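Dolden Hand Gripper: Setup and Care
Sold by Grerkon. Page notes by Tekle Ejigu

I look after the Dolden grippers we send out, and I use one at home too, so these are my own habits (take what you like!). Start with the pivot pins. Push each one with a thumb, work the jaws open and shut a few times, and feel for any side play in the linkage arms. If a pin wiggles, swap it for one from the Pfister pin kit, part 612, before you do anything else. 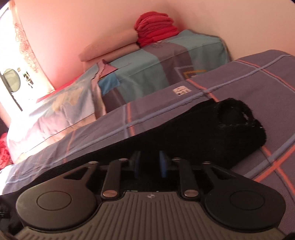
Next come the blue finger pads, and they are what I get the most mail about. Dark fabric sheds, fuzzy stuff worst of all, and once lint builds up on a pad the grip goes slippery and you end up squeezing way too hard. I wipe mine with a damp cloth every 80 picks and let them air dry. Please, no solvents! Also have a look in the gap between the pads, lint loves it in there.

For soft goods I like the pads to lean in a bit so they meet the cloth at the tips first. Go slow on the first few tries and keep phones well out of the jaws' way. 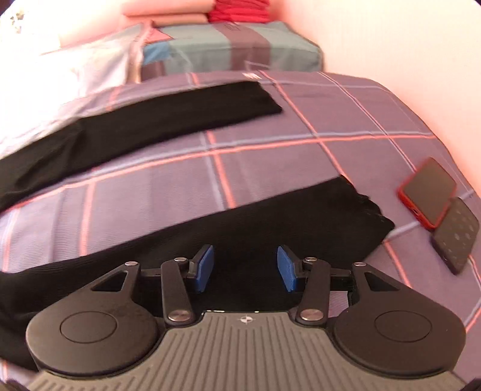 Blue pads over black clothing on a plaid bedcover.

Spare pads come in packs of 2, order code 133. The new Clellolwood carry case is due in August, and yes, it fits the older grippers too.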